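Trirnon House winter safety walk-through, with comments
Completed Dec 4, 2024

Thank you all for your patience while I went up and down the stairs with my clipboard. The items follow the usual order, and wherever I had more to say than the box allowed (which was often, sorry!) I've put it in the comments.

1. Front steps and handrail
Result: OK
Comment: The rail is good and solid now that the lower bracket has been replaced. The grit bin is full. Please do use it freely when it's icy, and put the scoop back inside, where the next person can find it.

2. Entry hall lighting
Result: Needs attention
Comment: The fixture nearest the mailboxes flickers when the front door slams. I tried a new bulb and it still did it, so I suspect the fitting itself. I've asked Kekgate Electric to look at it along with item 6.

3. Smoke alarms, all floors
Result: OK
Comment: Every alarm sounded when I pressed the test button, and so did the dog on the second floor. The alarm outside the laundry is getting on in years and I'd like to see it replaced at the next visit, even though it passed.

4. Carbon monoxide alarms
Result: OK
Comment: The one in the boiler room had been moved behind a stack of folding chairs. I've put it back on its hook. Please leave it there, even if the hook is in an awkward spot.

5. Fire extinguishers
Result: OK, with one note
Comment: Gauges in the green and pins in place. The tag on the basement unit has faded so badly that I had to go back to last year's paperwork to learn when it was serviced. Skoryk is sending a fresh tag.

6. Outlets and extension cords
Result: Needs attention
Comment: I found a space heater in the upstairs study running from a power strip, with a lamp and a printer on the same strip. Heaters go straight into the wall, please, every time. I know that room is chilly and I do sympathize. The label on the heater says 1000 watts on low, and that's plenty of load for one outlet without adding anything else to it.

7. Boiler and water heater
Result: OK
Comment: Casska serviced both in the fall and left the sheet taped inside the door. No drips, no odd smells, and the area around them has been swept, for which I'm very grateful to whoever did it.

8. Stairwells and exits
Result: Corrected during inspection
Comment: Two boxes of holiday decorations had settled on the back landing. They are in the storage closet now, on the left. The back door opens fully and the latch releases with one hand, as it should.

9. Kitchen and food areas
Result: OK
Comment: The range hood filter has been washed and the fire blanket is where the sign says it is. I would only ask that dish towels be kept well away from the burners, and that anything spilled on the floor be wiped up right then, before somebody comes through in socks.

10. First aid kit
Result: Needs attention
Comment: Low on the medium bandages and completely out of burn gel. I have set aside $200 for restocking this and the smaller kit in the workshop, and whatever is left can go toward new flashlight batteries.
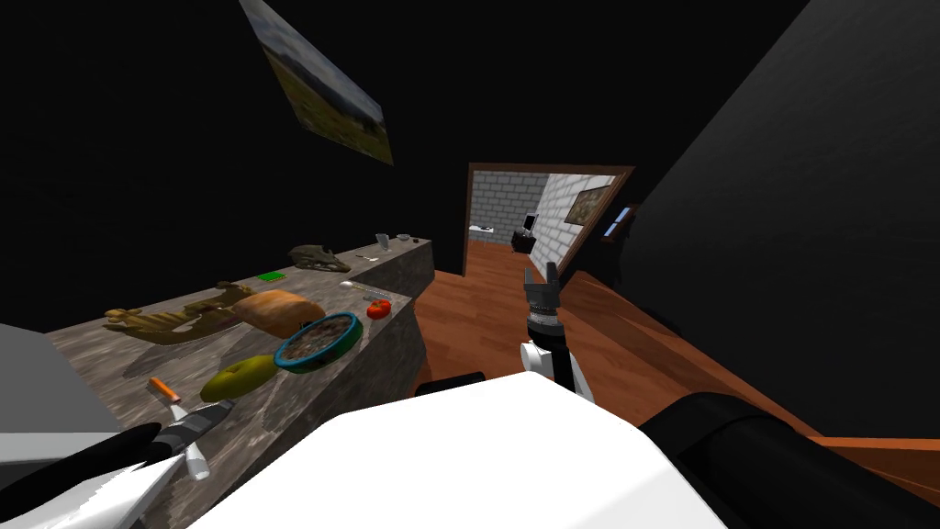 The flashlights themselves are fine, by the way, apart from the yellow one with the loose switch. I'll come back once Kekgate has been and go over items 2 and 6 again.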